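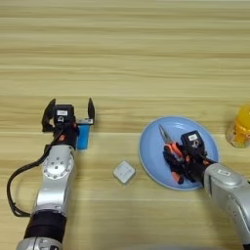
Progress Report: Brennan Street Home Repair and Skills Program

Second report of the grant period
Prepared by Muireann Gallagher, program manager
For Mairéad Dolan, Dunine Community Fund

Summary

The program is on track for four of its five targets. Home repair visits and evening classes are running at the level we proposed. The tool library opened later than planned and is still short of its membership target. Spending is under budget on staffing and slightly over on materials. We are asking for one change to the budget, set out near the end of this report, and no change to the total.

Home repair visits

The grant agreement sets a target of 200 completed visits by the end of the grant year. By the close of this period we had completed 121. Visits usually slow down in December and pick up in the first weeks of the new year, when pipes freeze and people notice drafts, so we expect to reach the target with a little room to spare.

Most requests are for small plumbing jobs: dripping taps, running toilets, slow drains under kitchen sinks. Next come grab bars and handrails, then doors and windows that won't close. We had a run of calls in the fall from the apartments on Suvau Avenue after the building changed hands and the new management company was slow to answer. We took the jobs that were safe for us to do and wrote to the company about the rest. Two of those letters got a reply. The others are still open and we have passed copies to the tenant advice desk at the library.

The wait between a first call and a visit is now 16 days. It was 23 days at the time of the last report. The change came mainly from the way we book. Calls used to be taken by whoever was in the office and written on a shared sheet, and jobs were lost or booked twice. Since the summer one person has handled all bookings in the mornings, and visits are grouped by neighborhood. The repair crew spends less time driving and can usually fit in an extra job on Tuesdays and Thursdays.

We turned down 14 requests in the period. Nine involved electrical work beyond what our insurance covers, three were roofs, and two were outside the service area. All were given the names of licensed contractors. We do not currently follow up to see whether the work was done, and we think we should. A short phone call a month later would be enough, and we plan to start that in the next period.

Evening classes

We ran five courses in this period, each six weeks long: basic plumbing, drywall and patching, hand tools for beginners, weatherproofing, and a repeat of basic plumbing for people on the waiting list. Fifty-eight people enrolled and 47 finished. We count someone as finished if they came to at least five of the six sessions.

Attendance dropped most in the drywall course. The evaluation forms suggest two causes. The start time of 6 p.m. was hard for people coming from work across town, and the third session was too long and covered taping and sanding in one evening. The instructor has split that session in two and dropped the one on textured finishes, which few people wanted. The course will start at 6:30 from now on.

The hand tools course did well. It was written for people who have never owned more than a screwdriver, and it moves slowly on purpose. The first evening covers how to hold and store tools and what each one is for.
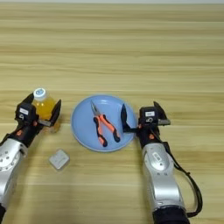 By the fourth week everyone is working on a small project to take home, usually a shelf or a step stool. Several people on the forms asked for a follow-up course. We have a draft outline and would like to try it in the spring, within the existing budget, by using two evenings a month that are now free in the workshop schedule.

Child care during classes was offered for the first time. Seven families used it. It costs $85 an evening, and four of the parents said they could not have come without it. We would like to keep it going.

Tool library

The tool library was due to open at the start of the period and opened seven weeks late. The delay came from the shelving order with Zudell Supply, which arrived with the wrong uprights and had to be sent back. Zudell replaced the order and refunded the delivery charge. We used part of the wait to finish the catalog, so every tool had a number and an entry in the system on opening day.

Membership stands at 112 against a target of 200. Sign-ups were strong in the first three weeks and have been slow since. Opening hours are probably the main problem. We are open two weekday afternoons and on Saturday from 9 to noon, and well over half of all loans go out on Saturday. Starting next month we will close one of the weekday afternoons and stay open until 3 on Saturday instead, with no added staff hours.

The most borrowed items are the carpet cleaner, the pressure washer, the extension ladders and the tile cutter. There is a waiting list for the carpet cleaner most weekends. Some of the donated power tools have not gone out at all, and a few of these duplicate better ones we already have. We will review the whole collection at the end of the grant year and sell or give away what isn't used.

Losses have been low. Three items were returned damaged and one, a cordless drill, has not come back. The late fee is $1 a day and we have waived it in four cases.

Staffing

The second repair technician started in the sixth week of the period, filling the post that was vacant at the time of the last report. He came to us with nine years in building maintenance and needed little training beyond our paperwork and the home safety checklist. The vacancy accounts for nearly all of the underspend on the staffing line.

Both technicians completed the lead-safe work course. The office coordinator took first aid training, and we now have a trained first aider in the building whenever a class is running.

Budget

Spending to date is 56 percent of the total grant. Staffing is $6,400 under where we expected to be. Materials are $2,150 over. Prices for lumber and copper fittings rose during the period, and we also did more grab bar installations than planned, which use more costly parts than most of our jobs. Rent, insurance and utilities are on budget. The van needed new brakes and a battery, and both were covered by the vehicle line.

We request approval to move $4,000 from staffing to materials and $1,200 from staffing to class support, to pay for child care through the end of the grant year. The remaining $1,200 would stay in the staffing line to cover overtime in the cold months.

Problems and risks

The lease on the workshop comes up for renewal in the next period. The landlord has said he is willing to renew but has not given us a figure. If the rent goes up by more than 10 percent we will need to look at sharing the space with another group during the day – the room is free most mornings – or at moving the tool library to the smaller unit next door. We will let you know as soon as we have a number in writing.

The van is 12 years old. It passed inspection, but the mechanic expects the transmission to need work within a year or two. There is no money for this in the current grant. We have applied to another source for part of the cost of a replacement.

We also depend heavily on one instructor for both plumbing courses. A former student with trade experience has agreed to assist at the next course and lead two of the sessions, and if that goes well she could cover for the main instructor.

Plans for the next period

Complete the remaining 79 home visits, with priority for heating-related repairs and for households with someone over 70.

Run four courses, including the trial of the second-level hand tools course.

Reach 160 tool library members by the end of the next period, and send out a flyer with the new hours through the schools and the two clinics.

Begin follow-up calls for people we refer elsewhere.

Settle the lease.

Attachments sent separately: budget detail by line, class evaluation summary, tool library loan report, and the revised home safety checklist. The signed copy of the last report, which you asked for again, is in the same packet.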